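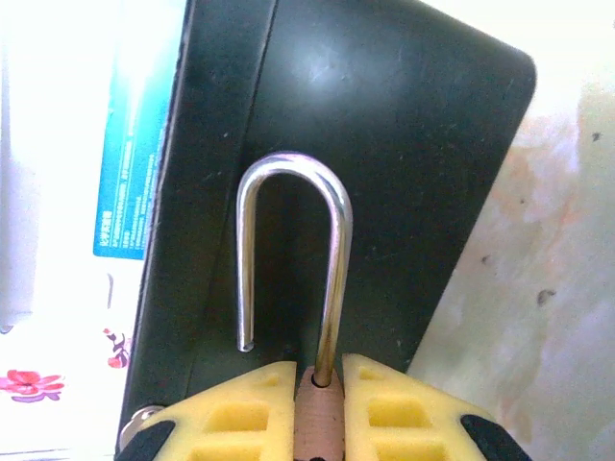
Open padlock, shackle up

From: Ah-rin Cha
To: recovery-families list
Date: December 17, 2021
Subject: Re: Keeping the medicine at home after treatment

Dear Covadonga, dear all,

Thank you for your message. I answer between your lines, I hope it is easy to read.

Covadonga Figueroa wrote:
> My brother comes home from the residential program next month. He stopped
> drinking and also the sleeping pills. My mother still takes her own pills for
> pain and she keeps them in the kitchen. Should we lock everything? She says
> that it will insult him.

We had the same discussion in my family in July, when my husband came home. My mother-in-law also used the word "insult." What helped us was to ask him before he came back. He said that he preferred the pills to be locked, and that he did not want to know where the key was. After this she did not argue anymore.

Please ask your brother too, if his counselor agrees. Maybe his answer is different from my husband's answer.

> Also, what do you do with old pills? We have bottles from years ago.

Take them to a pharmacy that accepts them back. Call first, not every pharmacy does it. When Chang-ho Ryu and I emptied the cabinet of his parents, we counted 242 tablets, and most of them were expired. I was ashamed, but the pharmacist was very kind and did not ask anything.
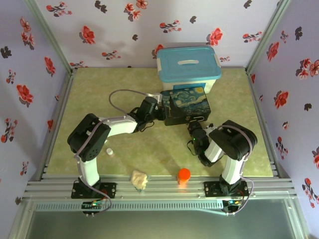 For the pills that your mother still needs, I recommend to keep a small supply for the week and to put the rest away. The first thing we used was a container with a snap-on lid, the same type as the one with the light blue lid in the photo, and I must say it is good against dust but it does not stop any person. A lid like this opens with one hand. Now we have a metal cabinet with two keys. One key is with me and one is with my sister-in-law, Seon-mi Geum, who lives four streets from us.

> Does the family group accept new people in the middle of the course?

Yes. A-yeong Han leads the evening group and she told me that you can enter at any session. You do not need to speak the first time. I did not speak for two sessions.

One more thing that you did not ask. In the first weeks I was checking his face every time he came in the door, and he noticed it. We had a bad quarrel because of this. The counselor suggested that we choose one time in the day to talk about how it is going, and leave the other hours alone. For us it is after dinner. Some days the talk is very short.

Please write again when he is home, if you have the time.

With best wishes,
Ah-rin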